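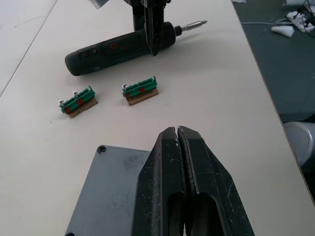

Terminal strips and the cordless driver on the bench, Caldeira shop

Home Browse topics Ask the community Members Sign in
Search this site Go

Robots on the terminal strip bench, what happens to the crew?

Neusa Macedo
Our shop at Cundinthorpe is getting a two-armed robot for screwing down terminal strips, and I'm honestly pretty excited! We do 336 strips a shift by hand and my wrists know it. Has anybody been through this? What did your people end up doing all day?

Killian Lemaire
We've had one at Caldeira since May and I love it. Two of us used to drive screws all shift. Now we load the strips, check the work and teach it new jobs (my favourite part, you move the arms through it yourself and it's a bit like showing a new starter). Get the people who know the bench into the training early. I knew which screws liked to go in crooked, and the programmer had no idea. Ask about pay too, our classification changed and it took a while to get sorted. My shoulder feels great, by the way!

Jeferson Brandão
depends on your boss. ours at Stundthorpe was fine

Aino Rissanen
Agree with Killian on the training! I'd add job rotation. Watching a robot all day gets dull, so we swap between it and the wiring bench every 2 hours and everybody stays sharper. Keep a hand driver at the bench as well, there's always a rush job in an odd colour or size.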